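Workshop notebook - 15 Mar 2025
Natural dye trials, continued

Back at the onion skins this morning, having promised myself I would write things up on the day for once and not three weeks later from the backs of envelopes. The skins came from the Guvholm kitchen, two carrier bags of them, mostly brown with a few red ones mixed in that I picked out and put aside. I am very fond of red skins but they do go their own way in the pot, and I wanted a plain comparison this time.

Wool first. I used the Langlois yarn, the undyed four-ply, and made up 14 small skeins, each tied loosely in a figure of eight. I know I say this every time, but please tie them loosely! The last lot had pale bands under every tie and I spent an entire evening trying to persuade myself they were charming.

All the skeins were scoured in warm water with a little of the Wotex wool wash, then left to cool in the pan overnight.
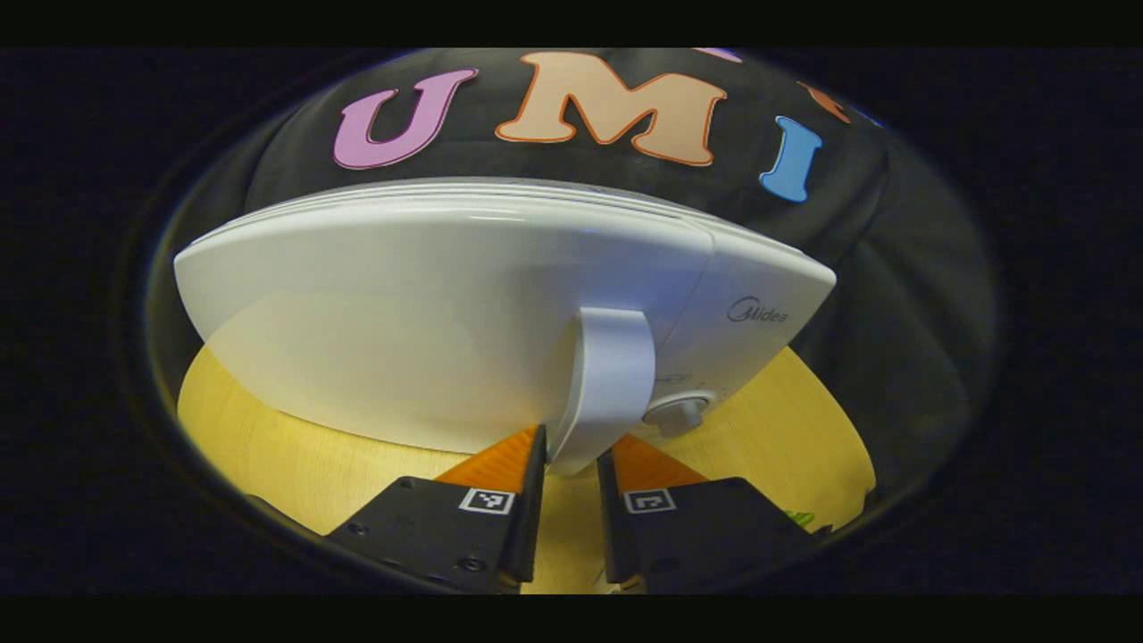 Alum next, and here I have changed my mind a bit. I used to put it straight into the big pan and stir like mad, but dissolving it in a jam jar of hot water beforehand is much kinder on the wrist, and I think the colour is more even for it. The skeins went in wet and came up slowly to a simmer. I held them there for an hour, with the window open and the radio on.

The dye bath was 3000 ml, strained through an old pillowcase. Skeins came out in batches, the first after ten minutes and the last left in until the bath was cold. The early ones are a soft straw yellow, the later ones a proper deep gold, and there is one in the middle - I should have labelled it sooner - that is almost the colour of marmalade. I have tied a bit of blue cotton on it so we can find it again.

Three skeins had a dip in iron water afterwards. Two went a nice mossy green. The third went in for longer while I was on the telephone to Rekora about the pan lids, and is now the colour of a wet pavement. I rather like it, but I doubt I could do it twice.

Still to do:

1. Wash-test one skein from each batch, by hand, and keep a snippet of each as it is now.

2. Put a set of snippets on the windowsill, half covered with card, and leave them there for 28 days before anyone has a peek.
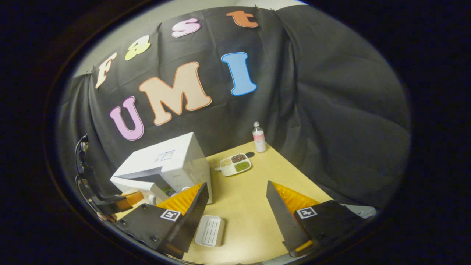
3. Try the red skins by themselves, same weight of wool, same alum.

4. Ask Rekora again about the lids. They said June, and I would like them well before then if there is any chance of it.

5. Buy more string tags. The paper ones turned to porridge in the bath.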